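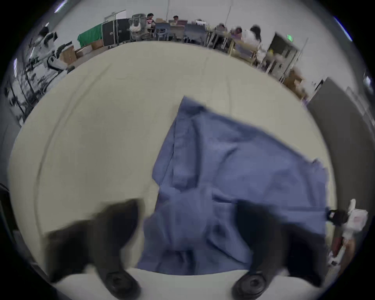
A blue garment on the sorting table at Mensah's workroom.

MENSAH OPENS GARMENT REPAIR AND REUSE SERVICE FOR WORK CLOTHING

Mensah, the workwear rental company, will begin taking in used shirts and jackets for repair in February. The service is open to current rental customers and to businesses that buy their work clothing outright.

Garments will be checked, mended and folded at the company's workroom and returned to the customer in cardboard cartons. Items that can't be repaired will be cut down for patches or sent on as wiping cloth. Customers may choose to have those items sent back instead.

The service follows a trial with two customers, the door manufacturer Piketti and the bakery supplier Cimance. The trial took in 378 garments. Most needed new buttons, a resewn seam or a patch at the elbow.

"We were replacing jackets that had one bad cuff," said Iñaki Villanueva, general manager of Mensah. "Our customers asked why, and we didn't have a good answer. Now they can send the jacket in and get it back."

Each garment is laid out flat on a large table and checked on both sides, starting with the collar and ending with the hem. Staff write the repairs on a paper tag that stays with the garment until it is packed. Shirts and jackets are folded to the same width so that they can be stacked in one carton.

Soudabeh Salehi, who runs the workroom, said the pale tabletop was chosen for checking dark and medium-colored cloth. "Small holes show up well against it," she said. "We tried a gray one first and went back."

Piketti plans to keep using the service after the trial. "Our people get used to a jacket and they don't want a new one," said Leopoldo Tapia, purchasing manager at Piketti. "The repaired ones went straight back on the hooks."

Repairs will normally take up to 20 working days. Garments must be washed before they are sent in, and pockets must be empty. Mensah does not accept flame-resistant or high-visibility clothing for repair, and leather items are also excluded. The minimum order is 20 garments, which may be a mix of shirts and jackets.

Prices are set by type of repair and are listed on the order form. Rental customers can request the form from their route driver. Other businesses should contact the Mensah office.

Media contact: Yasaman Kordestani, Mensah customer office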